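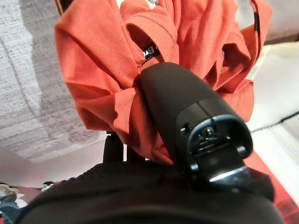 O protocolo de recolha para a tarefa da roupa vai na segunda versão e queria fechá-lo antes de gravarmos o próximo lote. Li as respostas à mensagem anterior, que cito mais abaixo, e tentei juntar tudo num só texto. O ponto em que havia mais desacordo era o momento em que um episódio conta como «preensão feita». A minha proposta é olhar para a câmara do pulso e nada mais: se o tecido está dobrado em volta da ponta do dedo, como na peça laranja com a etiqueta preta junto à gola, anota-se preensão. Se o dedo apenas encosta, anota-se contacto. São duas etiquetas diferentes e no primeiro lote foram misturadas muitas vezes.

Em 25 de março de 2025, foi escrito na lista dristard-dados:

> Boa tarde a todos,
>
> O lote 1 está no servidor. São 691 episódios, dos quais 200 já têm anotação completa. Ao rever uma parte deles encontrei três problemas.
>
> 1. A anotação do início do episódio varia de operador para operador. Uns marcam o início quando o braço sai do repouso, outros quando a mão chega à roupa.
>
> 2. Há 18 episódios em que a câmara da cabeça e a do pulso estão desfasadas. Não sei se dá para corrigir depois ou se é melhor deitar fora.
>
> 3. As peças são sempre colocadas na cama pela mesma ordem. O modelo treinado com o Caroseck aprendeu a ir primeiro ao lado esquerdo, haja lá roupa ou não.
>
> Peço opiniões, sobretudo sobre o ponto 3. Também gostava de saber se alguém tem objeções a guardar as tentativas falhadas.

Respondo por pontos.

Ponto 1. O início passa a ser o primeiro movimento do braço comandado pelo operador. A chegada à roupa fica como marca intermédia, com o nome «contacto». Quem já anotou pela outra regra não precisa de refazer nada à mão, o script do Hiltness recalcula o início a partir das posições das juntas. Corri-o nos 200 anotados e só tive de corrigir alguns casos em que o braço já vinha em movimento do episódio anterior.

Ponto 2. Eu deitava fora os 18. Tentei alinhar dois deles pelo fecho da mão e o desfasamento não é constante ao longo do episódio, vai crescendo. Para o lote 2 convém verificar os relógios no princípio de cada sessão e outra vez depois de cada pausa. A verificação fica registada na folha da sessão, com as iniciais de quem a fez.

Ponto 3. Este é o que dá mais trabalho. A disposição das peças passa a ser sorteada antes de cada episódio, com três variáveis: posição ao longo da cama, ordem das cores e grau de amarrotado. Peças escuras e peças claras devem aparecer dos dois lados. Também quero casos em que duas peças se tocam, porque no lote 1 quase não existem e o modelo, quando as apanha juntas, puxa as duas. 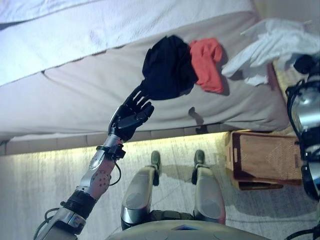

A peça-alvo é indicada ao operador só depois de a roupa estar na cama, para que a pessoa que a dispõe não facilite sem querer. O texto da instrução fica gravado com o episódio, em português e em inglês, numa frase curta: «apanha a peça preta», «apanha a peça vermelha». Nada de «apanha aquela» nem de indicações de direita e esquerda. Essas ficam para outra série, com anotação própria.

Quanto às tentativas falhadas, guardam-se todas, com a etiqueta «falha» e uma destas causas: não agarrou, deixou cair, peça errada, paragem do operador. No Delacroix só se guardaram os êxitos e depois não havia material para treinar a recuperação. Se o operador falha e tenta outra vez sem parar a gravação, é um único episódio com duas marcas de contacto.

Sobre quantidades: para o lote 2 proponho 50 episódios por disposição de base, com cerca de um quinto em que a peça-alvo está parcialmente coberta por outra. Prefiro menos episódios e bem anotados. A revisão é feita por alguém que não tenha operado o robô nessa sessão.

Falta decidir duas coisas. A primeira é se mantemos as luzes do quarto fixas ou se as variamos também. Eu variava, mas só a partir de metade do lote, para podermos comparar. A segunda é o formato dos nomes das pastas, que continua diferente entre o Hiltness e o Dristard e obriga a converter tudo na importação.

Quem tiver objeções aos pontos 1 e 2 que responda na lista, por favor, e não em privado. O documento com o protocolo está na pasta partilhada e pode ser editado diretamente. Deixei comentários nas secções que mudaram.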